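Keeping Number Two Straight

Tisard keeps its two-armed robot in a long, low building at Laltby, and on the morning I called, Kathleen Mac Mathúna had already put the kettle on and was fretting over the right gripper. It had come back from its yearly service in April closing a hair to one side, and she had been nursing it along ever since, rather as you might a favourite old sewing machine.

Her check takes 40 minutes if all goes well. She runs it in the simulator first — a made-up room with a table, a few pictures and an antlered skull, which Filippos Lambrakis put in and won't hear of removing — and only then on the machine itself. Both arms are sent forward, the jaws are opened as wide as they will go, and she compares the finger angles against the figures in a battered notebook that goes back 2599 runs.

"You want to see them open and empty before you ask them to hold anything," she told me, pouring a second cup. If one finger lags, she goes back into the settings and nudges its zero point, a tiny bit at a time, and then starts the whole business again from the top. It is slow work, and I could happily have watched it all day.

The simulated room, with both arms out, and a closer view of one gripper, fingers spread:

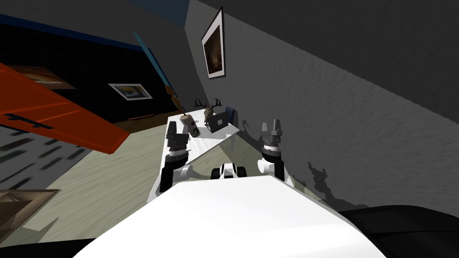
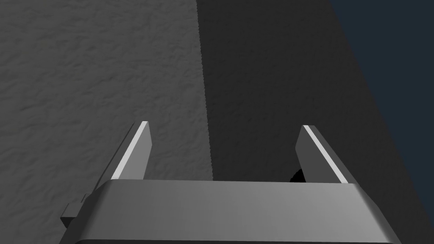
After the check

Once she is satisfied, the new settings go over to the real arms, and Cinzia Bellini wipes down the finger pads and looks over the cables for wear. The pads are changed after about 45 hours of use. The old ones go into a biscuit tin by the door, and Kathleen writes up the morning's figures before lunch.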